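Slide 1 – title

Hello everyone, give people a minute to find a chair. Thank the Deswood library lot for the tea. Mention the biscuits are from the Nerley bakery and I've already had two.

Slide 2 – how the blog started

I began writing in January, on the sofa, with a stinking cold. My first post was about a teapot lid. It got 19 readers and I was thrilled – I think my mum was most of them! I kept going because I liked having somewhere to put the small stuff, the things too dull to ring a friend about but that I still wanted to say.

(Pause here, ask who keeps a diary. Wait for hands.)

Slide 3 – writing about a thing you own

Pick something you use every day and write 600 words on it without looking anything up. Where did you get it, who was with you, what were you cross about that week? My MacAulay post was meant to be about a blanket and ended up being about my first rented flat and the landing light that buzzed.

Read out the opening paragraph, slowly this time. Last time I galloped.

Slide 4 – ordinary pictures
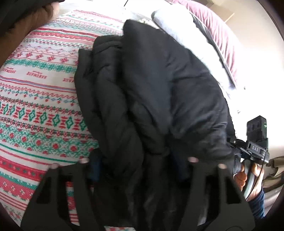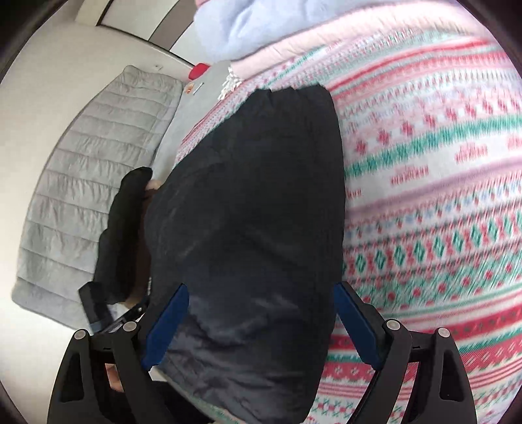 Dark clothes on a patterned blanket, both times.

Slide 5 – what to leave out

I used to put everything in. One post ran to 2000 words and there's a whole section on parking in it (I was very proud of the parking). Now I write it all down, go and do the washing up, then come back and cut the bit where I'm clearing my throat. It's usually the first paragraph.

Other people's stories are the tricky part. If my sister's in it, she reads it first. She's said no twice and both times I sulked and both times the post stayed in drafts.

Slide 6 – comments and silence

The Jarkari post, the one about moving house, had 89 comments. The next one had none at all, and I minded more than I'd like to admit. Tell the story about refreshing the page in the supermarket queue.

Slide 7 – have a go

Ten minutes, pens out. Something from your bag or your pocket. Start with "I bought this when" and see where you get to. Reading aloud is optional – say that twice, people look worried.

Questions, then stack the chairs by the radiator.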